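Hedivov releases Sesislow 6, a teaching package for handling tasks shown by hand or from a distance

VEMHOLM, May 28, 2020. Hedivov today released Sesislow 6, a software package for teaching handling tasks to a robot arm with a two-finger gripper. An operator can move the arm directly by hand, or drive it from a separate control station, and the package stores both kinds of demonstration in the same format. Earlier versions accepted hand guiding only.

Sesislow 6 records joint positions, gripper opening and the picture from a small camera at the wrist, all against one clock. The operator marks the beginning and end of each demonstration with a foot pedal. Pauses longer than a set limit are removed when the recording is saved, and the untrimmed file is kept alongside it.

The release was developed at Hedivov's Vemholm workshop on a set of sorting and stacking tasks with plastic baskets and bins. Baskets were chosen as the first task family for practical reasons. The walls are slotted, the rims are thin compared with the gripper fingers, and a basket pushed slightly off centre will turn on the table before it is held. A demonstration that looks tidy to the person giving it can still contain a poor grasp, and the wrist view makes this easier to find on review.

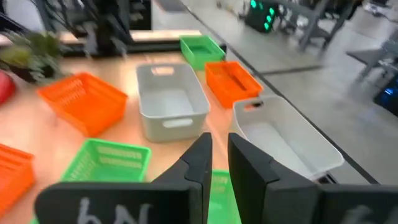 Teaching by hand

In hand-guided mode the arm carries its own weight and the operator leads it by a grip above the wrist. The gripper is opened and closed with a two-way switch on the same grip. Resistance can be set separately for each joint. Hedivov recommends a higher setting for the last part of an approach, where small movements matter more than speed.

Hand guiding remains the quicker method for new operators. Its main drawback is that the operator's arm or sleeve may enter the wrist view. Sesislow 6 adds a replay step for this case: the arm repeats the stored path without the operator, the camera records again, and the second set of pictures replaces the first. Replay requires the objects to be returned to their starting positions, and the package shows the first picture of the original recording as a faint overlay to help with this.

Teaching by remote control

In remote mode the operator holds a smaller arm with the same joint layout, and the working arm follows it. Following delay is logged with every sample. If the delay goes above the chosen limit the demonstration is flagged, and the operator decides whether to keep it.

The Vemholm team collected 726 demonstrations with the new version between January and the release, using both modes. Green and orange baskets and white bins were used together on a wooden table so that colour and wall pattern both varied within a session.

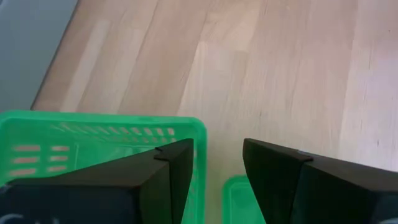

Operators were asked to approach with the fingers fully open and to correct their line before descending. Corrections made after contact were kept in the set but labelled, as they are useful for recovery training and unhelpful for learning a clean first grasp.

"The two modes give different errors," said Ga-eun Woo, who leads the teaching tools group at Hedivov. "By hand, people tend to rush the release. By remote, they hesitate on the way down. We wanted both in one file format so that the difference could be measured."

Ah-rin Do, test engineer, said the labelling tool had been rewritten for the same reason. "A reviewer can step through a grasp frame by frame with the gripper opening plotted underneath. Most labels can be placed without leaving the keyboard."

Availability

Sesislow 6 is available now to holders of a current licence and runs on the Escobar controller, firmware 11 or later. Recordings from earlier versions can be imported, but will not contain delay data. The remote station is sold separately. A 15-day trial licence can be requested through the Hedivov sales office in Vemholm.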